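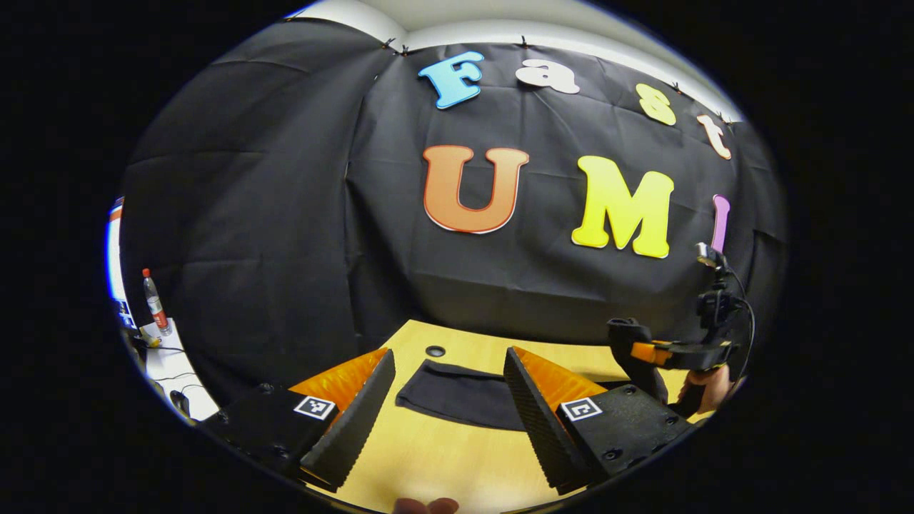
Joris Dierckx wrote in to ask who decided that an A should look like an A, and whether they could have picked any old squiggle instead.

Search this site Search Go
August | By Brigitta Moser

What a good question, Joris! I had to go and read 153 pages of a very fat book to answer it (I skipped a few, don't tell).

A long, long time ago, lots of letters started out as little pictures. Turn a capital A upside down and look hard. Can you see a head with two horns? That was an ox! People drew it over and over, tipping it sideways and making it simpler, and after hundreds of years it had ended up on its horns.
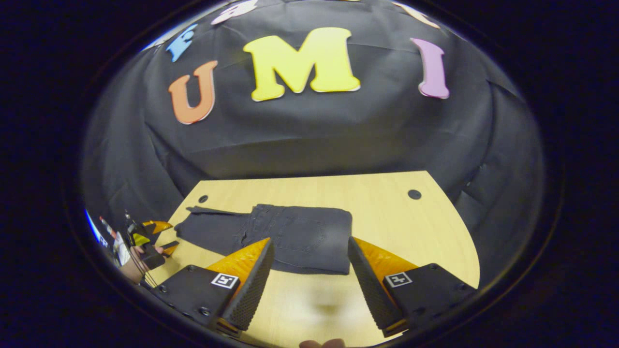

M has a watery story. It began as a wavy line, and the old word for water started with an "m" sound - so the waves became the letter. O was once an eye, and I think it still looks a bit surprised.

Some letters are much newer. For ages U and V were the same letter, and people just worked out which one was meant. J was only a fancy I with a curly tail!

Now try it yourself. Pick five things you can see from your chair, draw each one as simply as you can, and use the first sound of its name. Then write a secret message to a friend and see if they can read it.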